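News | Faith | World | Culture | Archive

Parish Mergers in Flakdale: The Archivist's View

3 min read

The Diocese of Flakdale will fold its smallest parishes into larger ones by May. The diocesan archivist, who has held the post through two earlier rounds of mergers, described the procedure in an interview at the chancery in Moreira.

"A merger is a legal act first," the archivist said. "The bishop hears the priests' council, then signs a decree. The decree names the parish that ends, the parish that receives it, and the date."

Parishes with fewer than 300 people at weekend Mass were reviewed. St. Brendan's in Drerken, the smallest on the list, reported 50. Its sacramental registers begin in 912 loose sheets, later bound, and go to the receiving parish together with the seal.

"The registers stay in use," the archivist said. "If someone baptized in Drerken gets married next year, the note has to go in the margin of the original entry."

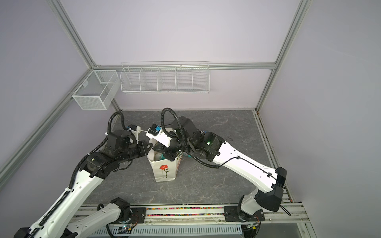 A flower-printed paper bag between two robot arms.

Closing a parish does not close its church. The building can remain open for worship under the new parish, and a separate decree is needed before it can be sold. Parishioners may object to either decree in writing, first to the bishop and then to Rome.

Asked whether objections succeed, the archivist was cautious. "Some do, usually on procedure – a missing consultation, a reason stated too broadly. I would not advise anyone to count on it."

Money follows the people. Gifts made for a stated purpose keep that purpose, including a $1,000 fund in Drerken for altar linens. The Drarkurik Mission, which shares a priest with two other towns, was left out of this round and will be reviewed separately.

"It has its own statutes," the archivist said. "They have to be read before anything is signed."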